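3. Stains and the decision to replace household tables

Most of what is known about the working life of wooden furniture comes from strength tests. Households in our sample seldom gave strength as their reason for parting with a table. They spoke about the look of the top, and above all about dark marks.
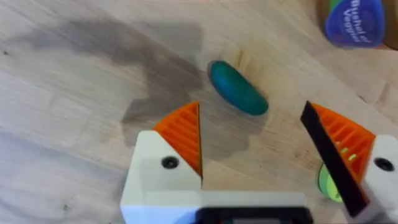
Figure 2. Light wooden tabletop with a large, irregular dark grey stain. A green object lies on the surface.

3.1 Sample and questions

The postal survey was sent in January to 1,274 households in Flovholm and the neighbouring district of Fogh. Replies came back from 800 of them. The form asked how old the main eating table was, whether it had been bought new, how the top had been treated, and whether the household expected to keep it for another five years. A free text box at the end invited people to describe any damage in their own words. Rocío Cabrera coded these answers, and Rocío Inga coded a share of them a second time without seeing the first set of codes. Where the two differed, the stricter code was kept.

We did not ask about income. An earlier version of the form did so, and many people in the pilot left the whole page blank.

3.2 Kinds of mark

The answers were sorted into scratches, dents, pale rings, dark stains and general wear. Pale rings are usually confined to the finish and can often be rubbed out. Dark stains go into the wood itself. In timbers rich in tannin they may form where water and iron meet, for instance under a wet tin, but spilt drinks, ink and mould can leave much the same colour. Respondents were rarely able to say which of these had happened, and we have not tried to divide the group further.

Several people described covering a mark with a cloth or a fruit bowl for years. These tables were coded as stained, whether or not the owner considered the matter settled.

3.3 Intention to replace

Owners of tables with dark stains were more likely to expect a replacement within five years than owners of tables with scratches or dents. The difference held for tables bought new and for those bought second-hand. It was smaller in Fogh, where the repair workshop at Plolley takes in tabletops for sanding and re-oiling at a fixed price. About 30 respondents mentioned the workshop by name, although the form did not refer to it.

Oiled tops were reported as stained more often than lacquered ones. Their owners were also more willing to sand them, and the 2 effects partly cancel out. A separate question on the hard wax oil sold locally as Flura drew too few replies to be of use and is left out of the tables in Section 4.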